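Grirnbridge, Thu 12 July

TWO-ARMED ROBOT LEARNS TO FOLD A SHIRT, MOSTLY BY BEING TOLD WHEN TO STOP

Grirnbridge Robotics Laboratory today publishes the results of a study into how robots handle clothing, a field in which a five-year-old with a grudge against tidying still sets the standard.

The study, carried out with the software firm Awasthi and the laundry operator Homau, tested a method the team calls Gunley, after the street where the lab gets its lunch. Gunley is a way of training a two-armed robot to notice that a fold is going wrong and to let go of the cloth before it makes matters worse. In trials on short-sleeved shirts, the robot completed 500 of 623 attempted folds to a standard that Homau's own staff were prepared to put on a shelf. The same robot, trained on the same demonstrations but without Gunley, gave up or made a bundle far more often, and the bundles were not of a kind anyone could sell.

"A shirt is a dreadful object from a robot's point of view," said Suryani Rondonuwu, who led the study. "A box stays box-shaped while you think about it. A shirt has sleeves, and the sleeves have plans of their own."

Most work on teaching robots to fold begins with people. An operator guides the two arms through the job again and again, and a learning system studies the recordings until it can produce movements of its own. The approach works well as long as the cloth does what it did in the recordings. When a hem slips or a sleeve lands a little short, the robot is somewhere it has never been, and carries on with great confidence. 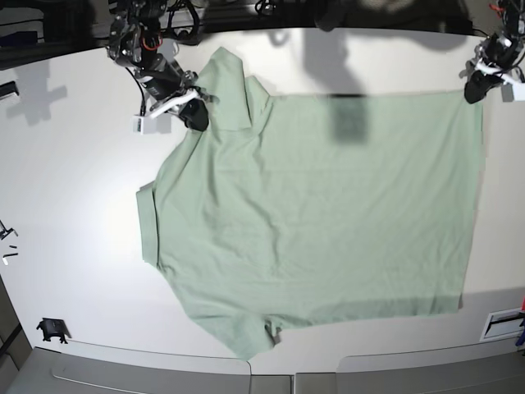 The Grirnbridge team had noticed that its operators very rarely recorded a mistake. They were good at the task and proud of it, and when a fold went badly they tended to scrap the recording and start afresh. The result was a library of beautiful folding, from which a robot could learn nothing at all about what to do on a bad day.

Gunley puts the bad days back in. Operators were asked to begin from folds that had already gone wrong: a sleeve doubled under itself, a hem pulled askew, a collar turned the wrong way. They then recorded only the rescue. Alongside this, a second, much smaller model was trained to answer one question several times a second, namely whether the present fold was still worth finishing. If it decides the fold is a lost cause, both grippers open, the arms back off, and the robot looks at the shirt again as though meeting it for the first time.

"We spent a good part of February trying to make the robot cleverer," said Rondonuwu. "What helped most was making it quicker to admit defeat. I have had colleagues I would have liked to try it on."

How the trials were run

The shirts came from Homau in a mixture of sizes and states of wear. Each attempt started with a shirt spread on the table at an angle chosen by a random number generator, a piece of equipment the team describes as the only member of staff with no opinions about folding. The robot then had 3 minutes to produce a finished fold. A fold counted as a success if two of Homau's packers, working separately and not told which version of the software had been running, both passed it.

The packers were strict. Of the attempts that failed, 19 were judged by the research team to be perfectly good folds and by the packers to be nothing of the sort. The packers' verdict stands in the published figures. A short appendix sets out the researchers' side of the argument, and readers with shirts of their own may wish to skip it.

The robot works from camera views alone. One set of pictures comes from above the table and shows the whole garment; others come from cameras carried at the wrists, which move with the grippers and give a close view of whatever they are near. That may be a cuff or a seam. Between grasps, it is quite often the edge of the table and the wiring beneath it. The learning system has to work out for itself which view deserves its attention, and early versions showed a marked interest in the cables.

Awasthi, which wrote the software that joins the views together, dealt with this by training the system to give less weight to a wrist view when there was little cloth in it. The change took an afternoon to write and much longer to believe in, as it improved results on sleeves more than anything else the team had tried since the project began. 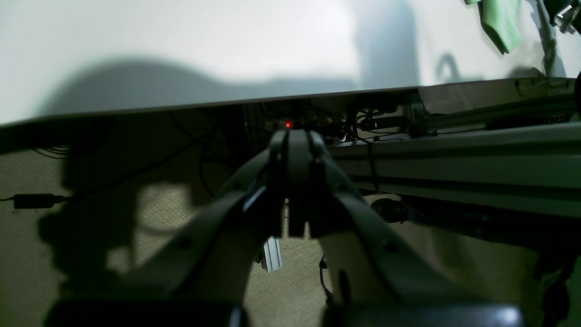
What the robot still cannot do

The method has been tested on short-sleeved shirts and nothing else. Long sleeves are the next stage, and the team is not looking forward to them. Buttons are a known difficulty, and very thin fabrics tend to cling to the fingertip after the gripper has opened, so that the robot lets go of the shirt but the shirt does not let go of the robot.

Speed is the other sore point. A practised packer at Homau folds a shirt in the time it takes the robot to choose a corner. The company has said it has no plans to put the system to work in its laundries at this stage, and took part because mis-folded items are a steady nuisance in its business and it wanted to see how a machine would go about spotting them. Homau is now looking at whether the smaller model, the one that decides when a fold is past saving, could be used by itself to check work done by hand. The packers have been consulted and are said to be considering their position.

Availability

The paper, the rescue recordings and the code for the smaller model are available free of charge from the laboratory on request. The full set of trial videos, including every failure, will follow once they have been sorted. Rondonuwu recommends the failures, particularly to anyone about to begin a similar project in high spirits.

Visits to see the robot at work can be arranged through the Grirnbridge press office. Visitors are asked not to offer it their own shirts.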